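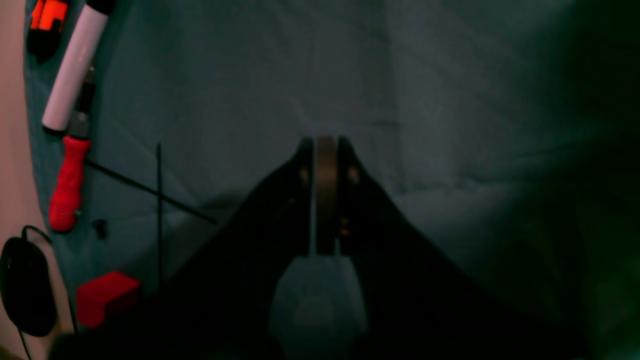
A work surface for cloth has one job, and a bare tabletop does it badly. Fabric slides on varnish, catches on a rough edge and picks up whatever was spilled there last. A cover cloth fixes most of this. It should be plain, mid-toned and heavy enough to stay put when a sleeve is dragged over it. Creases in the cover print through to light fabrics under pressure, so smooth it by hand before anything goes down.

Pens are the usual hazard. Highlighters and markers migrate to the edge of any table where people label things, and an uncapped felt tip will wick into cotton in seconds. Keep them to one side, caps on.

Black garments need more care than other colours. Seams and hems disappear against the ground of the fabric, and a twisted side seam may not show until the piece is hung. The method taught at Omemau, a garment-care workshop run by Chae-won Heo, starts with the garment laid full length across the table. The squared end is set first, hem straight, and the corners are drawn out by hand. Bunching at the other end is left alone until the hem is true. Working from both ends at once traps the slack in the middle, where it turns into a diagonal fold. 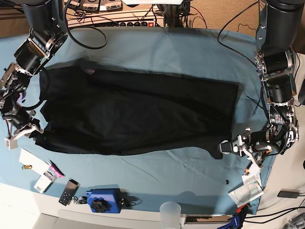 Vasilică Sârbu disagrees on the order, and would always start at the collar, as a hem can be crooked from the factory and the shoulders seldom are. Heo's answer is that on a long garment the collar end carries the most layers and moves every time the rest is pulled.

Both allow 2 passes of the flat hand, from the centre out, before the first fold. Lint is taken off after folding, on the faces that will show. The cover cloth is shaken outdoors and washed separately from the blacks.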